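Community health center switched me to a sliding fee, do I have to reapply every year?

Posted by Coralie Goodwin, 10/29/23
Brevcombe

I've been a patient at the Ukileck clinic on Martens Street for four years. My hours got cut in January and the front desk put me on the sliding fee scale. Now I have a letter saying my discount ends unless I send in proof of income. I already gave them pay stubs once. Is this normal, or did they lose my paperwork? I also have a dental cleaning booked and don't want to be charged full price for it. I work in the laundry at a rental linen place, and my manager is slow with letters, so I need to know what counts as proof.
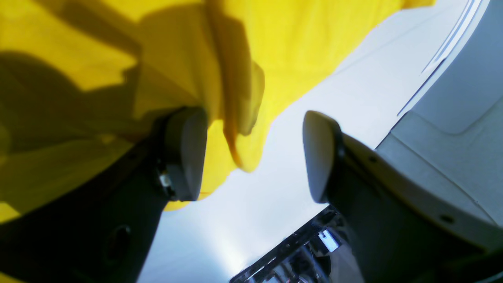
Yellow cloth

Any help appreciated. The number on the letter goes to voicemail.

Remo Schnyder
Ploltach

Yes, it's normal. Sliding fee discounts are usually good for a set period, often a year, and then they check your income again. It doesn't mean they lost anything. Some places ask sooner if you told them your income was temporary, and yours might have, going by what you wrote about your hours.

For proof, most clinics take recent pay stubs, last year's tax return, or an unemployment letter. Mine wanted two stubs in a row. If you get paid in cash or your employer won't write a letter, ask for the self-declaration form. Not every clinic has one but it's worth asking.
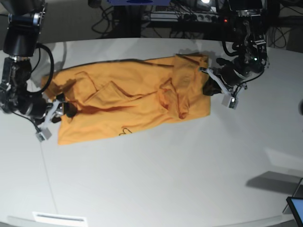
The dental part is a separate matter. Call the dental desk directly and ask if the medical discount carries over, and ask what the minimum charge is. Mine was $10 for medical and more for dental. Go in person if you can, and bring your ID, the letter and something with your address on it. I went on a day off in an old orange shirt with a little black squiggle near the bottom, like the one on the table there, so don't worry about dressing up for it. The whole thing took around 10 minutes once I got to the window. Ask them to stamp a copy of what you hand in.

If your discount does run out before the cleaning, ask whether they can hold the bill until the new form goes through. Mine did, but I had to ask.

martens_reader

Same thing happened to me. Try extension 1331, that was billing when I called. Could be different now.

Coralie Goodwin

Thank you both. Left a message at that extension and I'm going in person on my next day off. I have the stubs but the address on them is my old one, so I'll bring the electric bill too.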